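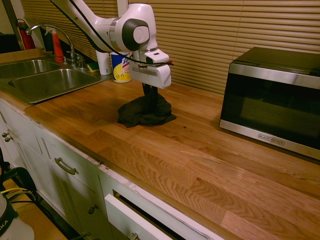
Pendstead District Council has revised its guidance on the care of oiled wooden countertops in rented homes, replacing a leaflet that had been in use for 13 years. The new text applies to solid wood surfaces only and does not cover stone, tile or laminate. Butcher-block tops, the kind with a dark cloth bunched on it at the head of this item, are treated as a separate class for the first time. Tenants are asked to hang cloths up after use and to keep standing water off the surface, particularly near joints and around the sink cutout.

The revision follows a survey of 1643 rental units in Pendstead and Turnside, completed in January. Inspectors recorded the type of countertop, the date of last oiling where known, and any staining, cupping or open seams. Black staining beside the sink was the most common defect in wooden tops. It occurs when moisture carries iron into contact with the tannins in the wood, and it is found mostly in oak. Maple and beech were less affected but showed more surface mold where the finish had worn thin.

Under the new guidance, landlords are responsible for oiling at the start of each tenancy and every 5 months after that. Tenants are responsible for daily wiping and for reporting open seams. Food-grade mineral oil is the default finish. Hardening oils such as tung and linseed are permitted, but the product used must be written on the unit record so that a later coat is compatible. Vukevine, a blended oil and wax sold locally, is accepted as a top coat only and should not be applied to bare wood.

Cloths used to apply hardening oils are covered in a new section. These can heat up as the oil cures and may ignite if left in a pile. They should be laid flat outdoors until stiff, or soaked in water and sealed in a metal can before disposal. Mineral oil does not cure and does not carry the same risk.

Warrick Hoani, who manages housing standards for the district, said the earlier leaflet had caused disputes over deposits. "It told people to keep the surface in good condition and left it there," he said. "The intervals are now stated – and so is who does the work."

Sanding remains the landlord's responsibility and is limited to a depth of 2 millimeters over the life of the top. Printed copies are available at the Rutherford Street office. The guidance takes effect for tenancies signed on or after 26 August 2023. Existing agreements are not affected until renewal.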